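### 6. The Case for an Early Landing

The claim that the crew of the *Grudis* went ashore before any other European ship reached that coast rests on two sources. One is the ship's log, now kept at Plenville. The other is the Nuretti chart, which shows a bay with a river mouth and a small cross beside it. Popular histories treat the two as independent witnesses. I doubt that they are.

The log has 289 entries. Only six mention land during the weeks in question, and none of the six says that a boat was lowered. The phrase usually quoted, "we had good water of it," is taken to mean that the men filled casks from the river. It could as easily mean that the ship found safe depth under her keel. The same hand uses "good water" in that sense 12 times elsewhere in the log, always next to a sounding. Earlier writers do not mention this, although several of them must have read the pages.

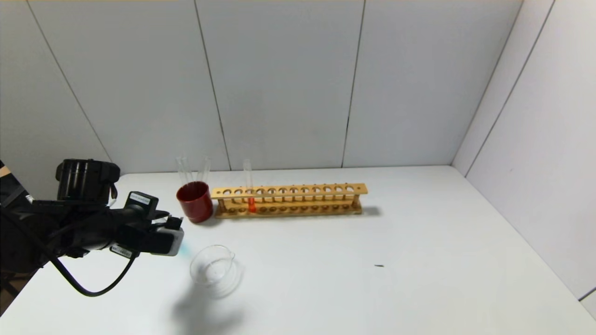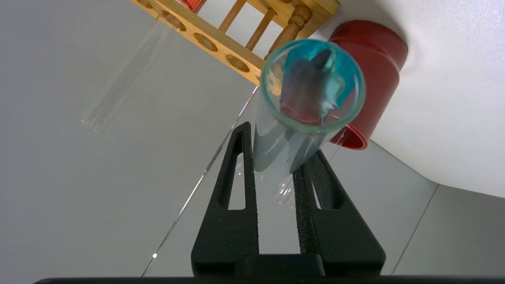
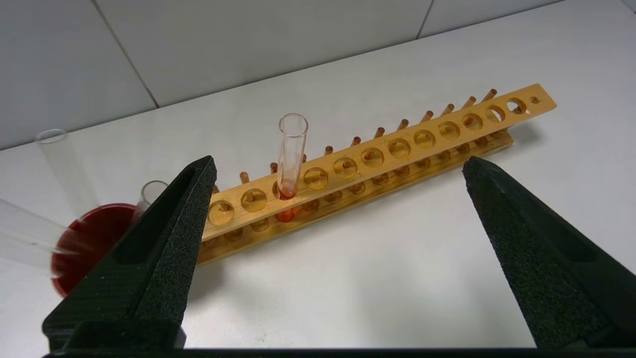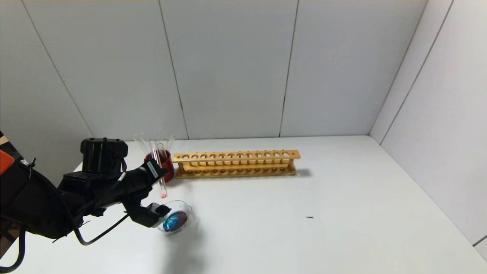 **Corinne Haldeby**
Lecturer in Maritime History

**Figure 2.** Glassware and rack. First: test tubes in a red cup. Second: a clear tube in the gripper. Third: wooden test tube rack. Fourth: a tube with a little red liquid at its tip.

The chart is a weaker witness still. Its coastline agrees with the log closely, and this has been praised as proof of both. But a mapmaker working at a desk with a copy of the log would have drawn much the same line. The Bauerfeind edition of the log prints two readings of the July bearings, one of them plainly a copying mistake, and the chart follows the mistake. A navigator who had seen the bay would have had no reason to do so.

The cross is harder to explain, and I don't claim to have settled it. Supporters of the landing call it a grave or a marker post. Similar crosses on other sheets in the Nuretti set stand beside rocks and shoals, where no one could have been buried and few would have wished to land. There is no key.

None of this shows that the landing did not happen. A crew short of water would have had good cause to try it, and logs of the period leave out a great deal. What the sources support is a ship passing within sight of the coast, in weather that let someone take bearings. Section 7 turns to the cargo lists, which have been used to rescue the claim and which raise problems of their own.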